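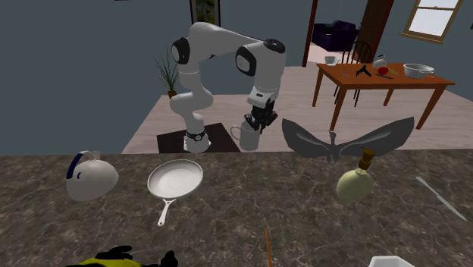

Boredom has a bad name, and I think it deserves a better one.

Most of us treat it as a fault to be fixed. The line at the pharmacy moves slowly, so the phone comes out. The elevator takes too long, so the phone comes out again. I do it too. Last February I spent a month commuting by bus to an office in Hartley, 60 minutes each way, and for the first week I filled every one of those minutes with something on a screen.

Then my phone battery started dying before the ride home. I had nothing to read and no one to talk to. The first few evenings were unpleasant. I looked at the back of the seat. I read the same ad for Fastden storage units until I could recite it. After that my mind began to wander, and it went to useful places. I worked out how to word a letter I had been putting off. I remembered that I used to like drawing.

I don't claim this proves anything. But it fits with what psychologists who study mind wandering have suggested for years, that a brain with no assigned task does not simply switch off. It goes over old conversations and plans ahead. Some of that is a waste of time, and some of it is how people figure out what they want.

Boredom is also a signal, in the same way hunger is. It tells you that what you are doing is not holding you, and that you might look for something else. If you quiet the signal every 2 minutes, you never have to act on it. A person can stay in a dull job or a dull routine for a long time that way.

There are limits. Boredom that goes on for months, with no way out, is miserable, and it can look a lot like depression. People in that state need help, and a lecture on daydreaming would be an insult to them. Children left alone all day with nothing to do are not being given a gift either.

I am talking about the small kind, the ten or twenty minutes between one thing and the next. We used to have plenty of it. I would like some of mine back, and I now leave the phone in my bag until the bus passes the Grestell exit.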